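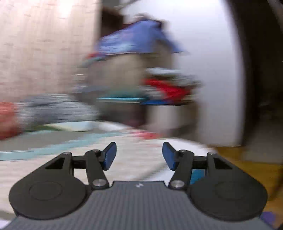 Désencombrer un lit qui sert de dépôt

Un lit couvert d'affaires se range plus vite si l'on suit un ordre. Comptez 30 minutes pour un lit simple, un peu plus quand la pile est haute.

1. Commencer par le haut de la pile
Retirez d'abord le textile posé sur le reste, tissu ou sac souple. Secouez-le, pliez-le et mettez-le de côté. Ne tirez jamais un objet coincé au milieu : tout part par terre.

2. Sortir ce qui est rigide
Les boîtes et les objets plats vont au sol, le long du mur. Les plus lourds dessous. Une boîte à moitié vide se complète ou se supprime.

3. Regrouper le linge plié
Ce qui est déjà plié reste plié – on le déplace en bloc, à deux mains. Le gris avec le gris, les draps avec les draps. Une parure complète tient dans sa taie d'oreiller.

4. Refaire la surface
Une fois le lit dégagé, ôtez le drap ou la couverture du dessus et lavez selon l'étiquette. Pour un matelas de 80 cm, un drap plat plié en quatre dans la longueur se range sur une étagère peu profonde.

5. Ranger par destination
Faites un tas par pièce, puis un seul trajet par tas. Les couvertures d'hiver peuvent attendre dans une housse Ovside jusqu'à la fin du mois d'août. Glissez-y un papier avec le contenu, écrit au feutre.

À garder sous la main : un sac pour les dons, un chiffon sec, des étiquettes.

Miłosz Nowicki
Mis à jour le 11 juin 2018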